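Filed under: Workshop Diary / Yarn & Fiber
Search this diary Enter keyword Go

October 9, 2023
Posted by the author

Started the moisture log again this morning. The spare room read 3 points higher than the hall on the same meter, with the door shut overnight and the window on the latch. I moved the meter to the middle shelf and left it there while I had breakfast. The second reading matched the first, so the difference belongs to the room and the meter is fine.

The storage question has been open since June, when I found grazing damage on two skeins of the gray Ham wool. Ham is spun with very little twist and the larvae go through it faster than they go through the Celis. The Celis skeins were in the same box and had no broken strands that I could find with the lamp behind them. One box is a poor test, but I have written it down.

Freezing

Today I put the second batch in the chest freezer. Each item goes in a sealed bag with the air pressed out, then stays in for three days, comes out for one, and goes back for three more. The first batch finished last week. I shook every piece over white paper and got lint, one seed husk and no casings. I will check the same pieces again in spring before I put the method in the permanent notes.

The bags from Fodow are better than the supermarket ones. The seal is wider and holds when a thick sleeve is folded against it. They are sold in packs of 40 and I have used just over half.

Blocking and measuring

Spent the late morning on dimensions. I measure everything flat, without stretching, and take the chest width at the same point below the underarm each time. A folding ruler is more repeatable than a tape, which follows the dips in the fabric and adds length. Stranded pieces need extra care, as the patterned section draws in compared with the plain one. If the floats were carried too tightly, steam will not recover the width and the only repair is to reknit. 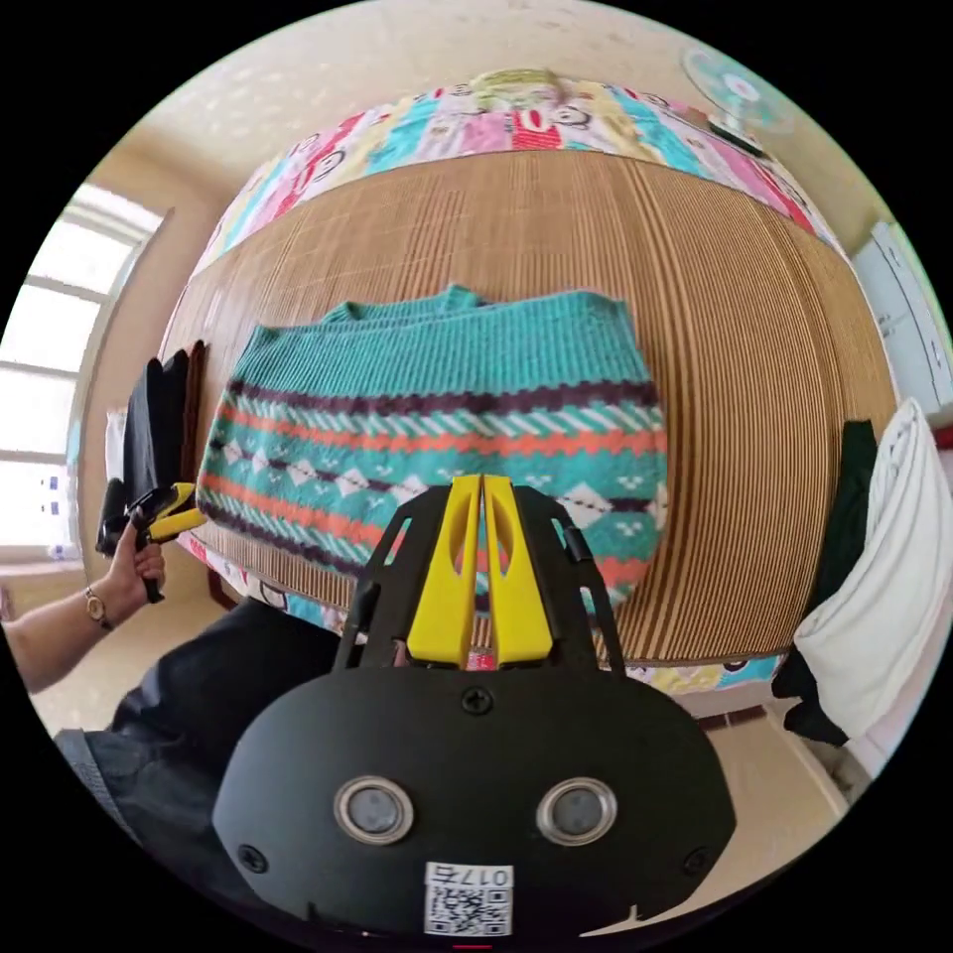
Gauge notes

The banded sections are worked in stranded knitting and the body above in one color, so I keep two gauge figures per garment. Using a single figure for both gave me a bad hem in the past. For the next pullover I have cast on a swatch in the round, on the needles I intend to use, and will wash it before I count. A flat swatch has purl rows in it and my purl tension is looser, enough to throw off a full-size body.

The working yarn for that pullover is the Tomville mill's sport weight. It came on a cone with spinning oil still in it. Before washing, the swatch felt thin and stringy. Most of that should go in hot water with plain dish soap, two changes, then a cool rinse. I have wound off 130 grams for swatching and sleeves and left the rest on the cone. Cone weight goes in the book after each session, minus the cardboard.

Ledger

Went through the yardage ledger after lunch and found the error that had bothered me all month. I had entered one lot of Celis twice, once under its color and once under its lot number. With the duplicate struck out, the total on hand is 2988 yards. That is enough for the pullover and a child's cardigan, with a hat if I keep the ribbing short. I will not buy any more until the cone is empty.

Cedar blocks: sanded two, left the others. The smell comes back after sanding but I have seen no evidence that it does much against larvae, and I do not count it as protection. Sealed bins do the work.

To do

Take the freezer batch out on the third day and label it.
Replace the felt strip under the spare room door.
Wash the Tomville swatch and let it dry flat overnight.
Move the Ham skeins to their own bin.
Read the meter again before bed and write it in the left column this time.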